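Sunday, March 5, 2023

Dye notebook, Parevik bench. Cotton and cotton-ish things.

Came in on a Sunday to get the mordant trials off the line before Frans needs the rack. He has 40 tea towels for Hendriks to hang and has been making pointed remarks about pegs.

Mordant trial, alum vs. alum plus tannin

Weld bath from the dried batch, same pot, same water, swatches from the one bolt. The alum-only set came out a thin lemon yellow, the kind of color you see on the walls of a dentist's waiting room. The tannin set is deeper and a little brown at the edges. I like it better. Ans will say it looks like old newspaper, and she will be right, and I will still like it better.

Swatch 5 has a pale crescent where it was folded under the spoon. I wrote "stir more" in September and evidently took it as a remark on somebody else's work.

Weighed the dry cloth before scouring this time. Last round I weighed it after, half damp, and then spent an evening wondering why the percentages looked generous.

Scouring

Two hours at a simmer with soda ash. The water went the color of weak tea, which is always a surprise with cloth sold as "ready to dye." The Lanus bolt gave up much more than the Humari one. Lanus costs more. Draw your own conclusions, I've drawn mine and ordered Humari.

Note for whoever does the next load: the big pot has a wobble on the left burner. Use the right one. The left one isn't dangerous, only annoying, like most of the equipment here.

Tote bags

Ans wants undyed totes for the spring class so people can go home with something they'll use. Fair enough. My worry is the straps. On a lot of these bags the body is cotton and the webbing is whatever was cheap that week, and then you get a handsome indigo bag with two stubbornly white handles. Some people call that a design feature. I have called it that myself, to a customer, with a straight face.

Long straps make it worse. There's a great deal of webbing to get under the surface, it traps air, and it floats up and loops over the rim of the pot the moment you look away. Tie them down in a loose bundle with cotton string before they go in, and move the string halfway through or you'll have a stripe.

White tote with the long straps, fish tofu snacks still in it.
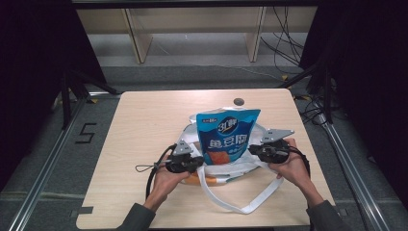

Strap test, to do before we buy any quantity

1. Snip a thread from the strap end, inside the seam where it won't show. Burn it over the sink. Cotton smells like paper and leaves soft ash. Polyester shrinks into a hard bead and smells like a bad decision.
2. Same again for the sewing thread. Almost always polyester. Warn the class so they don't think they did it wrong.
3. Drop of water on the strap and on the body. If it sits there, scour again.
4. Cut one bag apart and dye body and strap in the same small bath. Label the pieces. I mean really label them, with the laundry marker. Masking tape comes off in the pot and I have fished out enough of it.

Indigo vat

Sulking. Surface is coppery at the edges and dull in the middle, and the liquid underneath is more blue than green. Warmed it, fed it a little fructose, stirred without splashing, put the lid on, left it alone. Frans De Graaf's advice is to talk to it. Frans also talks to the van.

Didn't dip anything. Will check in the morning, and if it's still blue I'll add lime and try again before I start blaming the thermometer.

Stores

Dried weld: 202 g left in the jar, after today's bath. Enough for one more trial or one ambitious mistake.
Alum: 641 g.
Soda ash: low. Asked Ans Bosman to add it to the order.
Pegs: see Frans.

Tannin swatches are drying in the dark cupboard. Half of each one gets taped to the south window tomorrow for the light test, other half stays in this book. Please don't move the ones on the window to "let some sun in."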